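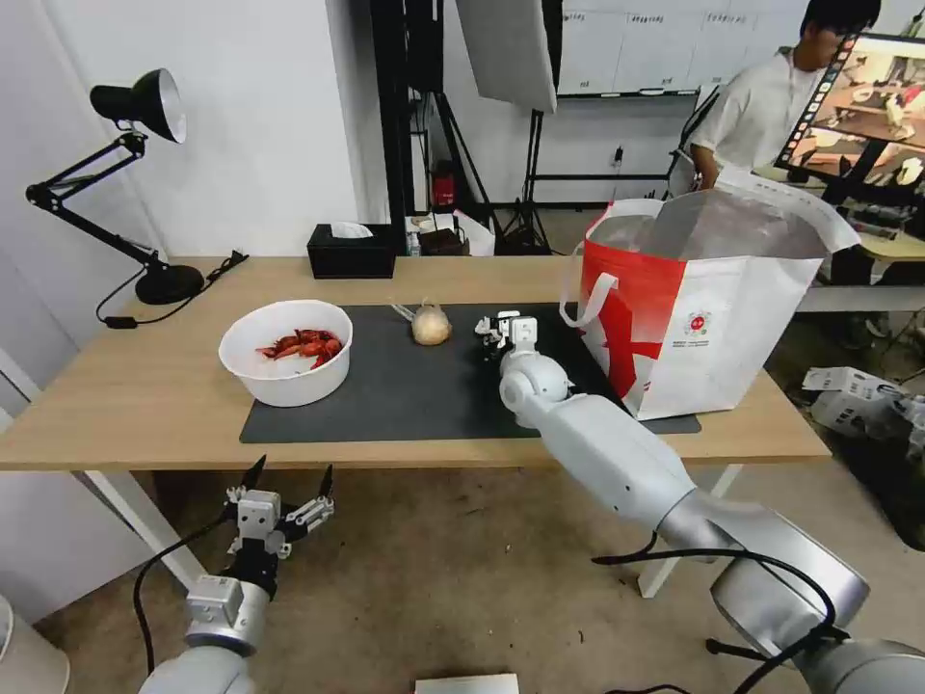
Slide 5: Teleoperation setup

Two arms, two end effectors. Multi-fingered hand on the right, two-finger parallel gripper on the left. The operator drives both at once, so say early that the mapping differs per side.

Gripper: one scalar, open to closed. Hand: finger retargeting — the harder half, and where Saulius spent June.

Table items vary in shape on purpose. The bowl of crayfish is the hard case.

Slide 6: Data

700 demonstrations kept. Failed grasps stay in, tagged. Pause for questions on tagging.

Hand over to Rehema for the Prandside results.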